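Transferring the Millet tapes: notes so far

The Dirnham film society has passed me its run of VHS recordings, 169 tapes in all, most of them off-air copies of late-night films. The job is to get them onto disk before the oxide gives up. I am capturing at 7 hours a day, which is as much as the deck will stand.

Tracking is set by hand for each tape. The auto setting on the Millet deck drifts after a reel change in the source print, and the picture then tears along the bottom edge.
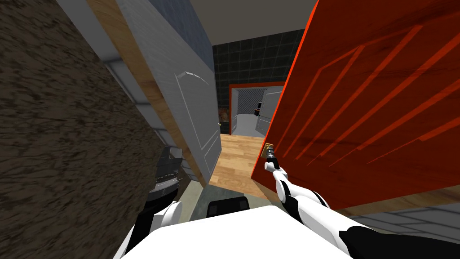 Trorton wrote in to say that the tearing is head-switching noise, present on every VHS tape, and that a mask over the bottom lines would be quicker than fiddling with the tracking. Fair point for the thin band. The wider tear does move with the tracking control, so I treat the two separately and mask last.

Sound is taken from the hi-fi track where there is one. Several tapes drop back to the linear track mid-film, with a jump in level and a loss of treble.
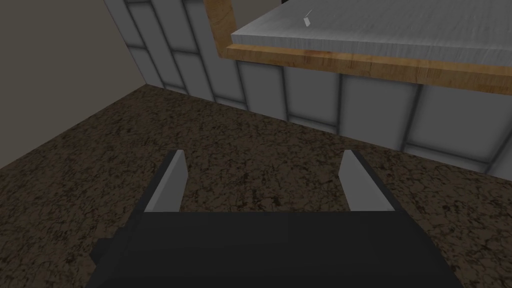 Speckled floor, computer render.

Files are kept lossless until checked, then encoded with the interlacing left in. The disk array cost me 600 pounds and is already two thirds full.
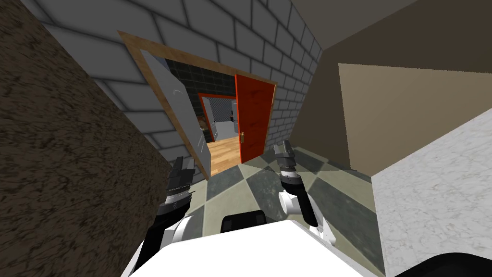
Still to do

The Ploltosbridge box, which is all long-play and will need the other deck. Labels need retyping too.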